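Stultent – Bac de rangement en carton pour soins et solaires

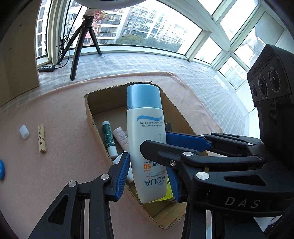

Le bac Stultent est une boîte basse en carton brun, ouverte sur le dessus, prévue pour les produits de toilette qui traînent sur une étagère ou au fond d'un tiroir. Le carton n'est ni teinté ni verni. Les parois restent basses et les flacons se saisissent par le haut. Un grand flacon comme la crème solaire SPF 50 PA+++ à large bouchon bleu clair y va aussi bien qu'un tube de baume à lèvres. Les petits tubes se rangent à plat, côte à côte. Les bords s'effilochent et se déchirent un peu à l'usage – c'est du carton, et le bac est vendu comme consommable.

Caractéristiques
Matière : carton brun
Forme : allongée, sans couvercle
Poids : 148 g
Conditionnement : lot de 2
Référence : Jolari 1194
Coloris : naturel uniquement

Utilisation
Poser le bac sur une surface plane et sèche. Les grands flacons se mettent debout au centre ou couchés dans la longueur, les tubes fins le long des parois. Vérifier que les bouchons sont bien fermés avant de ranger. Une crème qui coule tache le carton et finit par le ramollir.
Le bord peut être recoupé aux ciseaux ou au cutter pour passer sous une tablette. Recouper sur toute la longueur, sinon la paroi plie à l'endroit de l'entaille.

Entretien
Dépoussiérer avec un chiffon sec. Ne pas laver. Ne pas laisser sur le rebord d'une baignoire ni dans une douche. En fin de vie, vider le bac, retirer les étiquettes et le mettre avec les papiers et cartons.

Livraison et retours
Les bacs sont expédiés à plat depuis l'entrepôt Fanthorpe, avec une notice de pliage. La série d'octobre est épuisée. La suivante part le 3 novembre. Les lots ouverts ne sont pas repris, sauf défaut de découpe.

Les produits de soin ne sont pas fournis.

Voir aussi
Séparateurs en carton Sotomayor
Étiquettes adhésives Jolari
Bac Stultent, modèle haut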